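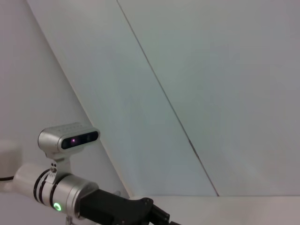 The Second Pair

Leopold Berchtold bought his first good glasses at 21 and wore them until the left hinge gave out. He is 45 now and still has the frame. The lenses have been changed 4 times.

Most people in Guvstead used to do the same. You kept the frame and paid for new glass when your eyes got worse. Bjarke Ketilsson ran the repair bench at Lüthi, the optician on the main street, for 29 years, and he says hinges and nose pads were most of the work. A screw took him a few minutes. He charged for the screw.
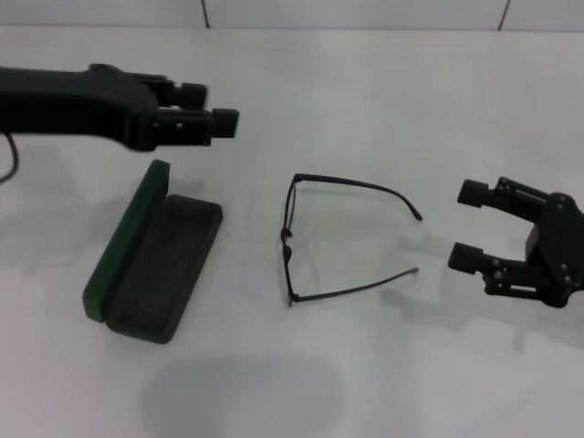 The bench closed in March. New frames are cheap enough that many customers would sooner replace a pair than wait for a part, and the parts themselves are harder to get. Ketilsson still takes repairs at home in the evenings, after six.

His advice is short. Use both hands to take your glasses off. Wash them with plain water before you wipe them. Keep the old pair in a hard case, in a drawer you open often, so you can find it when the new pair breaks.

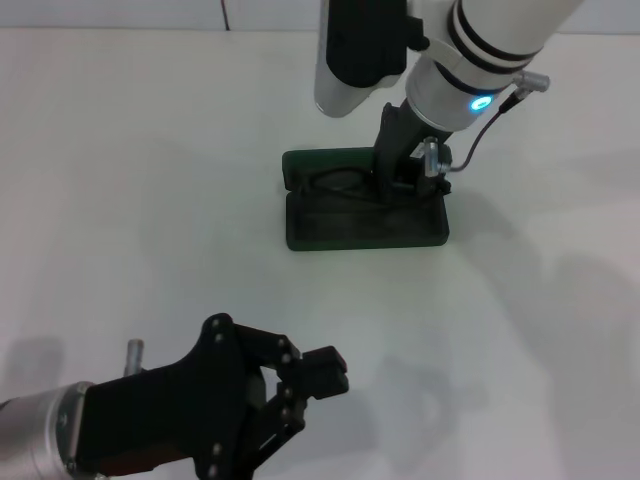 Dark eyeglasses in an open green case.

Berchtold keeps his spare in the car. Ketilsson has told him the summer heat is bad for the lens coating, and he has not moved it yet.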